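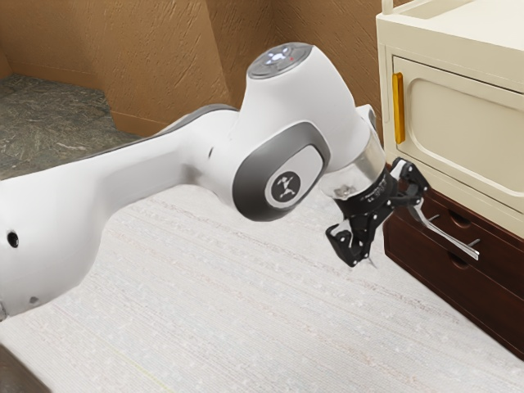

4. Choosing a place for the humidity monitor

The Grikdale monitor reads the air within a short distance of its vents, so where you put it has a large effect on the numbers you see. Pick an inside wall or a piece of furniture that stays out of direct sun. A cream-colored cabinet standing over a dark drawer unit, with a textured wall running behind, is the sort of spot to consider. Do not put the monitor inside a cabinet or drawer. Closed spaces hold moisture longer than the room does.

Keep the monitor at least 8 inches from any wall corner. Stay well clear of kettles, showers, radiators and supply vents.

4.1 Setting up the monitor

1. Slide the battery door on the back toward the arrow and lift it off.
2. Insert two AA batteries. Match the plus and minus signs.
3. Replace the door. The display shows all segments, then the model number, 932.
4. Set the monitor on its foot with the vents facing the room.
5. Leave it alone for 30 minutes. The reading will drift during this time.
6. Press MODE once to choose Fahrenheit or Celsius.
7. Hold MODE until the reading blinks, then use the arrows to set the high alarm. The factory setting is 49 percent.
8. Press MODE again to save.

Note: If no button is pressed for one minute, the monitor leaves the setting screen and keeps the old value.

CAUTION: Do not use rechargeable batteries. Their lower voltage can bring on the low battery sign early.

4.2 Placing the remote probe

The Drildale probe is sold separately. It is flat and can sit on a shelf, a floor or a covered surface. Use it where damp tends to collect, such as behind a bed or beside an outside wall.

1. Pull the plastic tab from the probe.
2. Within two minutes, press LINK on the monitor. A small house sign appears when the two are joined.
3. Lay the probe with the holes facing up.
4. Check the reading the next day before making any change to your heating or dehumidifier. 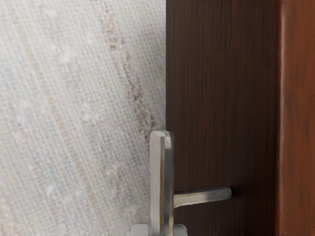 Figure 4-2. Woven textile beside dark wood. Rest the probe on one surface only.

Fabric takes up moisture and gives it back slowly. A probe on cloth may lag behind one on bare wood. Do not tuck the probe under a rug or blanket.

CAUTION: Wipe the probe with a dry cloth only. Sprays and furniture polish can damage the sensor.

4.3 Memory

The monitor stores 3,000 readings. When the memory is full, the oldest reading is dropped. Changing the batteries does not clear the memory. To clear it, hold both arrows until CLR shows.

Section 4 revised 2026-10-24, T. Gazi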